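Kollport Tabletop Practice Guide

README for the shared rules we use when recording and sharing pick-and-place work with a single arm. Maintained at the Brekville bench by Dirceu Falcão, with plenty of help from people who run the arm every day.

Why have rules at all

I love this part of the job, so bear with me! A tabletop recording looks simple: an arm, a gripper, a few toy vegetables, a basket. But two people can run the same task in the same room and end up with recordings that don't belong in one set. One starts with the gripper over the table, the other starts with it parked high and off to the side. One nudges the pepper back by hand halfway through. Six months later you're training on the lot and wondering what went wrong.

The guide exists so that a recording made in November can sit next to one made in spring without a long email thread. It covers layout, starting pose, handling during a run, and the notes that go with each recording. It does not cover fencing, wiring or the electrical side of the arm — those live in the Lasamix site manual, and that manual wins whenever the two disagree.

Layout

1. Keep the target objects and the destination in the head camera's view before the run starts. A basket may run past the side of the view as long as its opening can be read.
2. Leave open table between loose objects. If the gripper can't come down on one without brushing another, move them apart.
3. Anything already in the basket stays there and goes in the notes.
4. Laptops stay at the side, away from the path between object and basket.
5. Mixed shapes are welcome. An egg and a bell pepper ask very different things of two fingers, and we want both.

Starting pose

Fingers point straight down. The gripper is open and holding nothing. It should be above the table surface and clear of every object by at least 40 mm, measured from the fingertips. Start the recording first, then the motion, so there's a short still stretch at the front of the file.
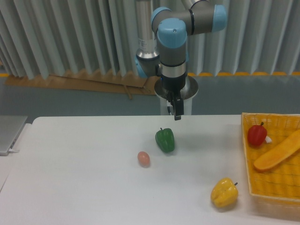
Kariuki left a comment on this section asking whether 40 mm is too strict for a crowded table, and saying that a smaller gap with a slower first move would be just as safe. My answer is that it might well be! The trouble is that "slower" means something different to each operator, and a gap can be checked with a gauge block in two seconds. I'd be very happy to see a proposal with a speed number attached, and it would go straight into the next draft.

During the run

Hands stay off the table from the first frame to the last. If an object rolls away, stop the run, mark it as interrupted, and keep the file. Please keep the file! Interrupted runs are some of the most useful things we have, and for a long time we were throwing them out.

One person holds the stop button and does nothing else. The same person may not also be typing notes or moving objects for the next run. When you swap roles, say so out loud, and write the new operator's initials in the log.

Speed near the table is capped at 400 mm per second for practice moves. Lower is fine, and for the first few runs with a new object lower is better.

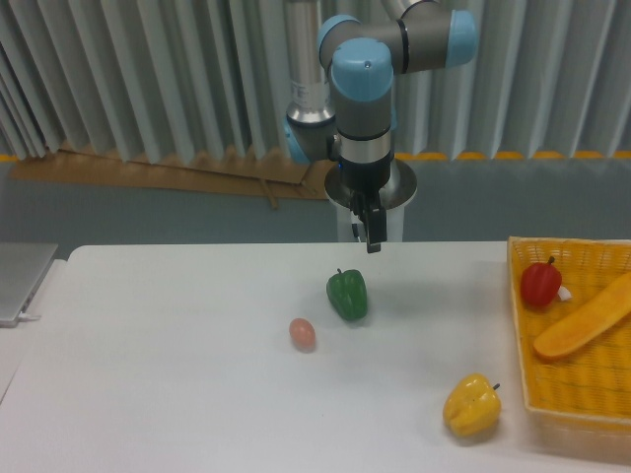

Between runs, put the arm back in the starting pose before anyone reaches in, and wait for the operator to call "clear." Then reset the objects. They don't need to land on the same spots every time — small changes in position are good for the set — but the layout rules above still apply.

Notes to keep with each recording

- task: one plain sentence, such as "put the green pepper in the basket"
- objects: name and color of each one, plus whether it is real or a toy
- already_in_basket: list, may be empty
- operator: initials only
- outcome: done, not_done or interrupted
- remarks: free text, anything odd

Leave a field blank if you don't know. A guess that looks like a fact is much harder to find later than a gap.

Size and status

The current release holds 2072 recordings checked against this guide. We had been aiming for 2000, so thank you to everyone who stayed with it. Older recordings made before the starting pose rule are kept in a separate folder called legacy and shouldn't be mixed in without reading their remarks.

Suggesting a change

Open an issue, say which rule you mean, and describe a run where it got in your way. Real cases move things along fastest. Wording fixes can go in directly.

Related
Lasamix site manual: stop buttons and reach limits
Brekville bench: object list and spare parts
How to label an interrupted run
Notes on the legacy folder

Last updated: November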